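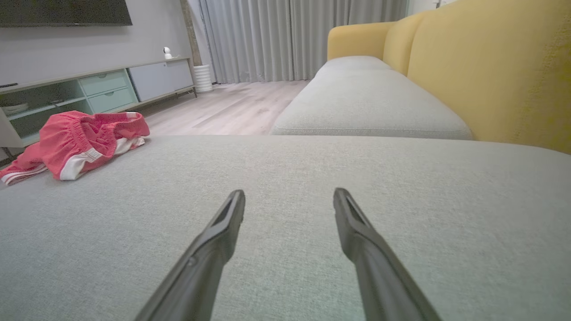

Meirion Gape wrote in after the last session to ask why we need a rule for laundry at all, when nothing on a sofa is sharp, hot or likely to break, and whether the whole two-arm folding unit couldn't be covered by the one line in the Hudport lab book that says "keep clear of moving arms".

I've been turning that over ever since, Meirion, and I'm glad you asked it, as it gives me a much better way into Unit 6 than the one I had planned. My short answer is that the lab book line is a good line and we keep it. It was written for a bench with tape on the floor, though, and the minute we take the arms into a living room (with soft furniture, somebody's telly and a dozen places to sit down without thinking about it) there are quite a few things it doesn't tell you. So these notes are my go at filling in the rest. They replace the March version, which some of you will have printed, sorry!

Before the arms are powered

Walk the room first, with your hands in your pockets if that helps. You're looking for anything an elbow could reach that isn't the garment: remote controls, crockery, curtains, lamp cords, your own water bottle. Remember that the elbow travels a lot further than the fingers do, and most of our near misses in the Valness flat have been elbows. If there's a camera in the room, ask the householder whether it's recording and write the answer on the session sheet. Henrik Wiegand has the sheets, and he will chase you for them.

Then look at the clothes. Empty the pockets, do up the zips, tie or tuck any drawstrings. Clothes that have been lent to us go back in the state they came in, so a garment with a loose thread or a wobbly button gets noted before we start. You'll feel silly doing it for a pair of shorts, and you should do it anyway.

The pair rule

Two people for every live session. One has the controls and looks at the robot, the other has the stop button and looks at the room. The stop holder doesn't take notes, doesn't answer the phone and doesn't fold the spare washing to be helpful (you know who you are, and it was very nicely folded). Swap over every 56 episodes, or sooner if either of you would like to. I do mean sooner, and you don't have to give a reason.

Speed and grip

For practice with cloth we use the Strobel settings: finger speed capped at 170 millimetres a second and the grip limit left where the tutor set it. Please don't raise the grip limit to pick up a slippery sleeve. Back off, open the fingers, come in at a lower angle and try for a proper fold of fabric. A pinch that takes in the cushion cover along with the shirt is the most common fault I see in first-year work, and pulling harder only drags the upholstery with it.

When both arms are on one garment there's a bit more to think about. Decide between you, out loud, which arm leads. The following arm waits until the leading one has let go or come to rest, at least for your first 400 episodes, and after that you can talk to Heike Albers about moving them together.
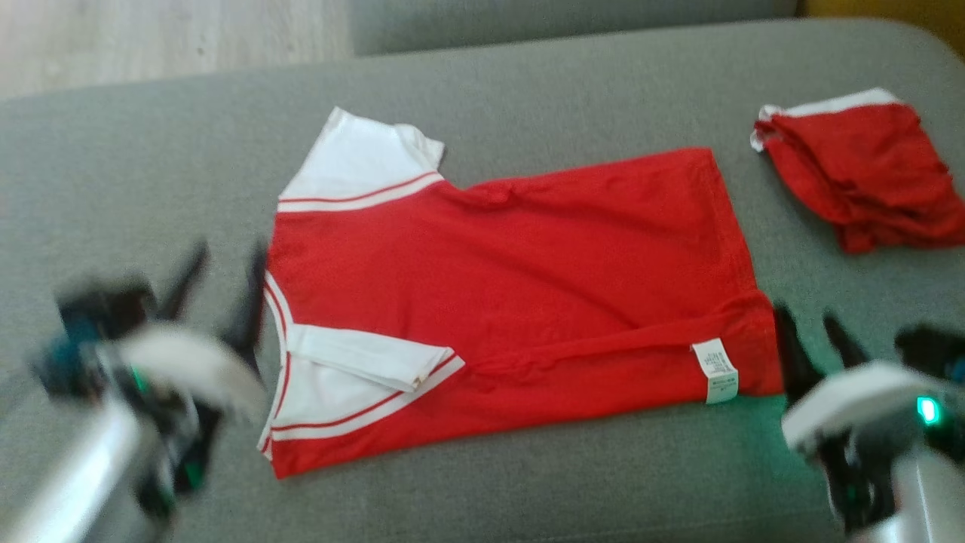
It feels slow, I know, and a few of you have told me so in fairly plain language. But a good deal of what goes wrong with cloth goes wrong in the moment where both grippers are heading for the same bit of it, and waiting gives the stop holder time to see what's coming. If the fingers touch each other, even lightly, stop, open both, and look at the tips before you carry on.

Reaching in

Never straighten a garment by hand while the arms are live. Pause, say "hands in", wait for your partner to say it back, do the straightening, then say "hands out" once you're behind the line again. An indicator light isn't a substitute for hearing the words. If you've had to reach in, mark the episode as assisted. There's no shame in an assisted episode and it costs you no marks, whereas one that ought to have been marked and wasn't can spoil a whole batch for the Skondex group, who rely on our labels.

For next time

Read sections 2 and 3 of the course booklet and bring a completed room walk for a room at home, kitchen or lounge, whichever is more cluttered. A page is plenty. Elfriede Reuter has offered hers as a model and it's on the shelf by the kettle, so please put it back when you've had a look.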